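The Second Life of the Cardboard Box 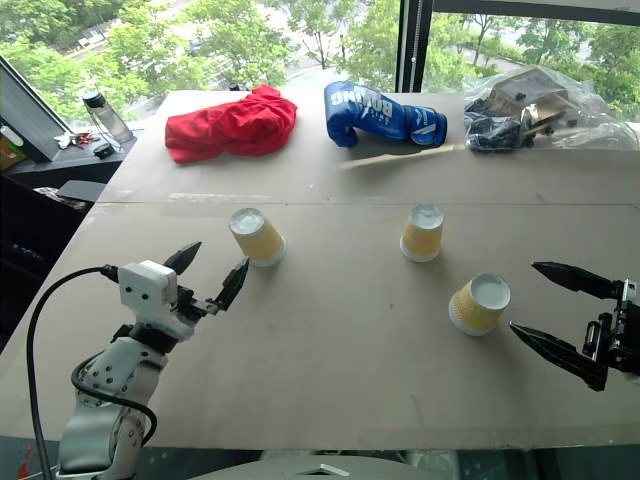 A table covered with two sheets of cardboard, in front of a large window.

When I moved to Priveck, I had 13 cardboard boxes and almost no furniture. For the first month I ate my dinner on the largest of them, turned upside down and covered with a towel. I was a little ashamed of this and I did not invite anyone. Later I bought a real table, I folded the boxes, and I wanted to take them to the paper bank at the end of my street. My neighbour from the ground floor stopped me on the stairs and asked if she could have them. She needed them for her potatoes.

This was my first lesson about cardboard in this town. In Priveck a good box is not rubbish. It is passed from one house to the next, it is cut, flattened, written on, used as a floor, a wall or a lid, and only when it is soft and tired does it go to the collection. I have now lived here for ten years and I have become the same as the others. I look at a clean double-wall sheet in the way other people look at a nice piece of cloth.

The mill on the river

The reason is probably the mill. Rorico has made board in the lower part of the town since before my neighbour was born, and at one time it gave work to 351 people. Many families had somebody there, and the workers were allowed to carry home the sheets which were cut wrongly. Children did their homework on them. Under every car that lost oil there was a sheet of Rorico board, and in winter people put it between the mattress and the bed frame against the cold.

Today the mill is much smaller, but it still works, and in April the gates are opened to visitors for an afternoon. I went this year for the second time. You enter by the yard, where the bales of old paper stand in the rain, and you walk along the building in the same direction as the material. At first there is only a grey soup, which smells like a wet dog. At the other end comes the paper, very fast and very hot, and on the last machine it is pressed into waves and glued between two flat layers.

The waves are called flutes, and they come in different sizes. The large ones are better for protecting things, and the small ones give a smooth surface for printing. A sheet with two layers of waves is called double wall. If you want a sheet for a table, this is what you should look for, as the single one bends at the corners after some days.

I asked our guide how many times a fibre can go around, from box to soup and back to box. She answered that each time the fibres become a little shorter, so new ones must always be added. It is a pity, I think, but it is also quite natural.

What people do with it

After the visit I began to ask the people I know what they use cardboard for. I expected three or four answers and I got a full notebook.

The bicycle repairer in my street lays a sheet on the floor below the stand. When a small screw falls, it does not jump away as it does on tiles, and he can write next to it with a pencil where it belongs. At the end of the week he has a kind of map of all his jobs. He keeps some of these maps. I did not ask him why.

My neighbour, the one with the potatoes, puts the boxes open on the soil in early spring. She wets them well, covers them with compost and plants through the holes. The weeds stay below in the dark and the worms do the rest. She insists that you must remove all tape first, and every staple. I forgot this once, and I was picking brown tape from the garden for two years.

The bakery uses large sheets as trays for bread which goes to the market. The school paints on them. A woman who repairs chairs told me that she makes every new seat first in cardboard, to see if it is comfortable, and only after that does she cut the wood. She lets the customer sit on it too, but carefully.

And then there are the tables. Half of the working tables I have seen in this town are covered with cardboard. It is a pleasant surface, warmer than metal and more quiet than wood. A cup put down on it makes almost no noise. It takes the glue, the paint and the marks of the knife, and when it has taken enough, you turn it over and you have another side. Two sheets laid edge to edge will cover most tables. Some people put tape on the join, but I prefer to leave it open, so that I can change only one half.

The colour is also good for the eyes. On a white table near a window the light can be too strong, while the brown takes it and gives back something softer. I write at such a table myself, and I notice the difference on bright mornings.

The box library

The best idea in the town has no employees and no opening hours. It is a dry room behind the old station, with the name Hekgate over the door, and there people leave the boxes they do not need and take the ones they do. There are shelves for the small ones and a long rack for the flat sheets. The rule is written on the wall: dry, clean, folded, no tape.

I went there last winter when a friend was moving away. We took as many as would fit into my car, and some weeks later a parcel service brought back a bundle of them from her new address, folded and tied with string. She had written on the top one "thank you for the loan". It must have cost her more to send than the boxes were worth, but I understood it very well.

On some of the boxes you find the stories of other people. One had "kitchen", then "books", then "kitchen" again, each in a different hand. One said only "do not open before spring". I opened it, naturally, because it was empty.

In the autumn, when the students arrive, the room can be empty in an evening. In summer it is so full that the door opens only half. There was a plan to collect 1,000 boxes before the big moving month and keep them ready, but the roof over the second room is not good, and wet cardboard is no use to anybody.

How to keep a good sheet

If you want to start, ask in a shop that sells refrigerators or bicycles. Their boxes are big and strong, and the shopkeepers are usually happy when you take them. Avoid boxes from the fish counter, even if they look clean.

Cut with a long blade and a metal ruler, and make two or three light cuts instead of a heavy one. Cut from the side which was outside, so the edge stays nicer. If you need a fold, press the line first with the back of a spoon. Store the sheets flat or standing quite straight, never leaning, and not on a stone floor, where they drink the damp from below. Mine are behind the wardrobe, on two strips of wood.

For a table, let the sheet lie for a night under some heavy books before you use it. The old fold will not disappear completely. Put it where your arm does not rest.

The river Hou was high this spring and the mill had to stop for several days. During that time the shops in the lower town began to hold back their boxes, and in the room behind the station there was only a pile of egg trays and one very long carton which had once contained a curtain rail. I took the carton. It is now under my tomato plants, and I will have to wait until next year to see if it was the right place.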